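30 December 2022

Indigo vat, second attempt. The August vat went grey after two dips and I never found out why, so this time I kept to the Kundberg recipe and wrote everything down.

- Water 3,750 ml, heated slowly and held at 50
- Fructose from the Fleury tub, lime from the new bag
- Stock left overnight with the lid on, stirred twice

Surface coppery by morning, liquid underneath yellow-green. pH a bit high — left it alone.

Swatches cut from the Sevska cotton, scoured and dipped for five minutes each, then aired until the green had gone. Four dips gives a fair mid blue. Six is darker but rubs off on a white cloth, so the rinse needs to be longer. Linen took the colour unevenly near the selvedge. I suspect size left in the cloth.

Want a blue close to ordinary worn denim for the sample book.

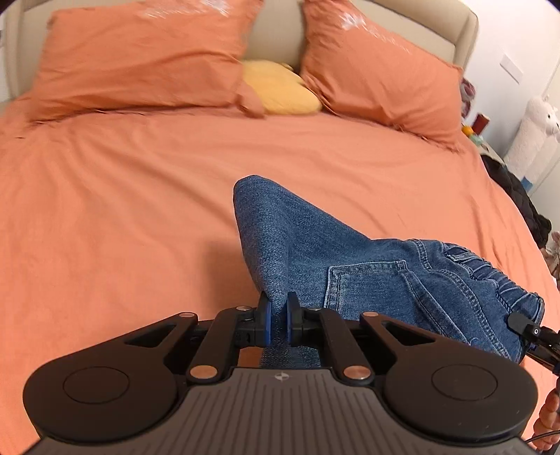 Jérémie Mallet reckons six dips is too many at this strength, and that four with a full day's airing between the last two would rub less.

To do: repeat at four, label the jars, order more lime.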